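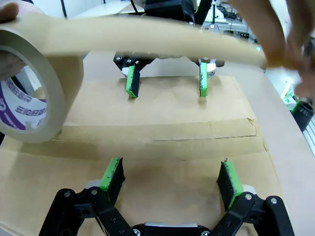 I gave myself a weekend to decorate the box room. Two days, one small room, a tin of paint called Gimmont that looked grey in the shop and decidedly lilac on my wall. My neighbour Oanh Ngô popped round on the Saturday, looked at it for a while and asked if I'd like a cup of tea (I would).

It's the edges that get me. I can roller a ceiling quite happily with the radio on, but put me next to a skirting board and I turn into a toddler with a crayon! My mum never taped anything in her life. She'd just lean in with a two-inch brush and hold her breath, and the line came out dead straight, all the way down the stairs.

So I rang Babita Khurana, who's been painting houses in Kitivberg since we left school, and begged for tips. Wipe the woodwork first, she said, and press the tape down with an old bank card. Then peel it while the paint's still a bit tacky, pulling back on yourself, nice and slow.

I did the window wall her way on Sunday morning and it's lovely. The door frame I'd already done my way, and there's a dressing gown hanging over most of it now.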